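Flalari Store Checks: Loan Phone Shelf, Used Handset Inspection

Checked by: Nanami Tanabe
Date: Thu 17 December
Bench: wooden top, back room
Batch ref: 1832
Form: Redent sheet, handsets without SIM

Before starting

1. Bench top wiped down. OK
2. Handsets powered off. OK
3. Loose batteries or swollen backs set aside in the metal bin. None in this batch.
4. Chargers kept off the bench. OK. The Jindero charger with the split lead went in the bin in July and should come off the list.

Glass and screen

5. Cracks, run a fingernail corner to corner. Pass.
6. Scratches. Comment: fine marks are allowed for loan stock. Anything that catches the nail is a fail. Tilt the glass toward the light, a dark screen shows far more than a lit one.
7. Dust and smudges. Comment: clean with the gray cloth and check again before it goes on the shelf.
8. Screen lifting at the edge. Pass. Press lightly on all sides, do not pry.

Phones on the bench and dark glass close up

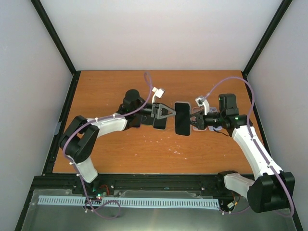
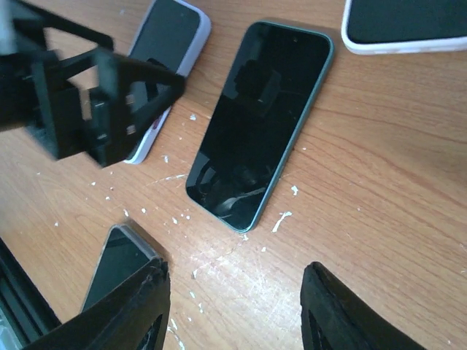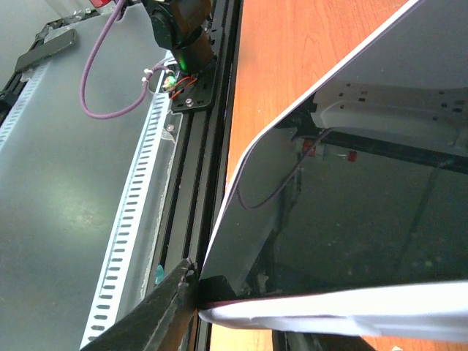
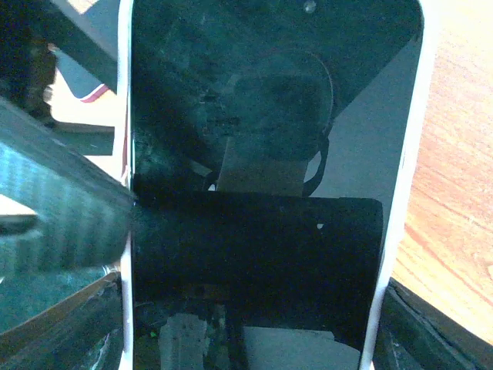 Kieran Cullinane read the sheet afterward and asked for item 6 to be split in two, as the Ní Bhriain branch sent back handset 269 for scratches when the marks were only on a screen protector. He would like one line for the glass and one for the protector, and wants the protector changed before the handset is failed.

Agreed, will add as 6a and 6b on the next print.

Cases

9. Case seated at all corners. Pass, one refitted.
10. Grit under the case. Comment: take the case off every time, including clear ones. Grit sits in the corners and marks the frame.
11. Stains or marks on light cases. Comment: wipe once with mild soap. If it stays, note it on the tag and leave it.

Storage

12. Handsets face up, not stacked.
13. Tag number matches the book. One wrong, 292 written twice. Corrected.
14. Shelf door locked, key back on the hook.

Open items: reprint sheet with 6a and 6b, order screen protectors, new gray cloths.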